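Carpet and Fabric Stain Tips, With Some Doubts

I have been cleaning up after kids, a dog and my own coffee for 17 years, and most of the stain advice I read is wishful thinking. Take these for what they're worth.

Club soda
Plain cold water did just as well every time I tried both. Save the soda for drinking.

Baking soda and vinegar together
The fizz looks busy. Mix the two and you mostly get salty water. I use the vinegar alone, one part to 2 parts water, and test it on a hidden corner first.

Spray cleaners
The Nastadis foam did fine on mud and nothing for ink. It also left a sticky patch that picked up dirt within a week. If you must use a foam, go over the spot with clear water afterward and blot until the towel comes up clean.

Rubbing
Don't. Blot from the outside in, and change to a dry part of the cloth often.

Putting water only where you want it
A squeeze bottle with a long bent nozzle beats any trigger sprayer I own. You get a thin stream on the spot and don't soak the backing. Label it, especially if it holds anything besides water.

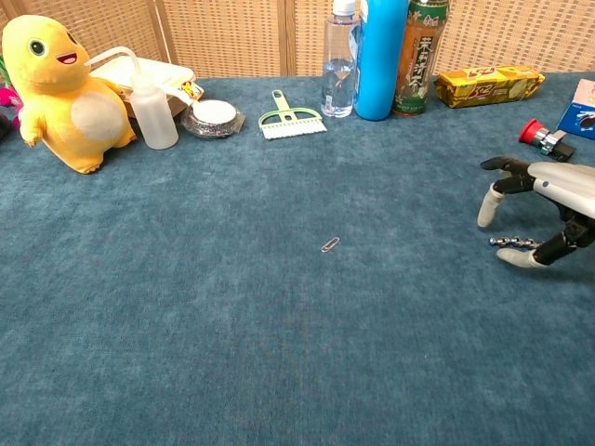

Steam machines
The rental place in Dretdale wanted 19 dollars for a half day. Fair enough for a whole room, silly for one spot. Read the care tag before you put heat on wool, and ask what detergent comes with it.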